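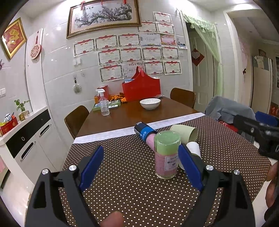 Toivo Aaltonen asked after the last round whether a dining table really needs a safety checklist of its own, when the kitchen already has one and the hallway has one too. Fair question! My answer is yes, and I'd go further: of all the rooms we go through at Kerkby, the dining room is my favorite to inspect. Everything ends up on that table sooner or later.

DINING ROOM AND TABLE CHECK
Kerkby shared house, ground floor
Checked 3 December 2020 by Ailbhe Ó Conaill
Marks used: OK / Fix / Watch

1. Loose batteries
Fix. One battery lying on its side on the polka dot cloth, behind and to the left of the glass jar. Loose batteries go in the lidded tub in the hall drawer, with tape over the ends if they're spent. Please don't leave them where food gets set down. We have had small visitors in the house since September and they are quick.

2. Jars and lids
OK. Glass jar with the green lid was standing upright and it has a label on it, hooray. Keep glass toward the middle of the table if you can. Sirkka Mäkelä asks that everyone write the opening date on anything edible. She's right, and there's a marker on a string by the fridge now.

3. Paper cups
Watch. Cups on their sides, a green one and a white one. A paper cup is no great danger to anybody, but a tipped one with coffee in it is how we lost the last tablecloth. Stand them up or bin them.

4. Spray bottles
Fix. Clear bottle with a white trigger, half full, on the same table as the snack packets. Contents not established on the day. I'm going to be a bore about this one: every spray bottle gets a name on it, even if it's plain water for the plants, and it lives under the sink or on the high shelf. Labels are in the Clilludia box, plenty of them.
Comment from Leena: It's probably mine, I'll label it tonight. Could the plant one have its own hook?
Reply: Love the hook idea. Yes.

5. Tablecloth and runner
OK. Hem checked all the way along, no loose threads. Nothing hanging low enough to be grabbed by a toddler or caught under a chair. The white runner along it looks lovely, by the way.

6. Table
OK. Legs tight, no wobble, no splinters on the underside (yes, I got down there with a flashlight). Wax is due again in spring.

7. Chairs
Watch. All brown chairs sat on and rocked. One creaks at the back joint but holds. Tibor Szűcs has the glue and the clamps and will take it away for a night. If you find a chair gone, that's where it is.

8. Coats on chair backs
Fix, gently. Gray jacket over a chair on the right. I do it too! But a heavy coat can tip an empty chair backward, and sleeves on the floor are a trip waiting to happen. There are 13 hooks in the hallway and most of them were free.

9. Big red basket
Watch. It's sitting well back against the wall, good. The handle is tall and the blue paper things inside will burn nicely if a candle gets near, so keep candles at the other end of the room. No more than 12 inches of stuff piled in it, please.

10. Painting
OK. I gave the plum blossom a careful push at each lower corner and it didn't shift. It's a large picture in a gold frame, up high on a tiled wall, so the fixings matter. Rautiainen, who did the hanging, rated them for nearly 300 pounds, which should see us through. The red tassels along the top are tied on firmly. What a cheerful thing to eat under.

11. Wall tiles
OK. Tapped and listened, nothing hollow. Grout clean.

12. Bowl on the table
OK. White ceramic, ran a finger around the rim, no chips.

13. Walkway
OK. Measured between the nearest chair and the wall at its tightest: 29 inches with the chair pushed in. Push them in!

TO DO BEFORE NEXT ROUND
Battery to tub (done while I was there)
Spray bottle labeled and moved: Leena
Chair joint: Tibor
Hook for plant sprayer: me, next trip to Fotmont hardware
Jackets: everyone

Extra comments go on the sheet inside the cupboard door. Pencil is fine.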